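Evening Care Aides and Activity Partners Wanted at Goltholm

Goltholm is a 35-bed assisted living home on the Nodcombe side of town, and we're growing our evening team! We have 3 openings for care aides and one for an activity partner, starting in August.

Aides help residents with supper, bathing and getting settled for the night. You'll have time to sit and talk, too (several of our residents are serious card players and will happily deal you in). The activity partner runs our Tuesday music hour and plans outings in the Moon van.

Experience is welcome but you don't need it. We pay for your training, and there's a $600 bonus after your first 10 weeks. You must be 18 or older, able to help lift safely, and willing to work every other weekend.

To apply, stop by the front desk on Rurnero Street before 4 p.m. and ask for Bello Ibrahim, or leave him a note with your phone number. Come see the place, we'd love to meet you!

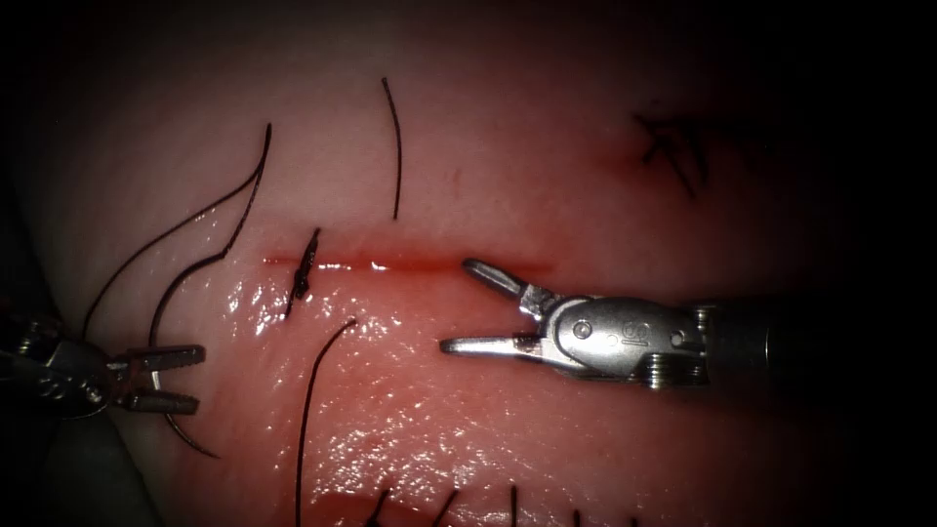
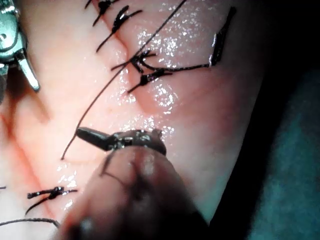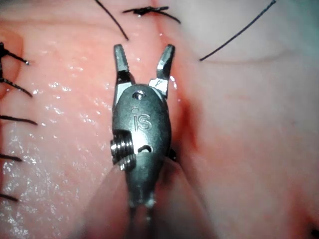 Robotic surgical instruments over a tissue surface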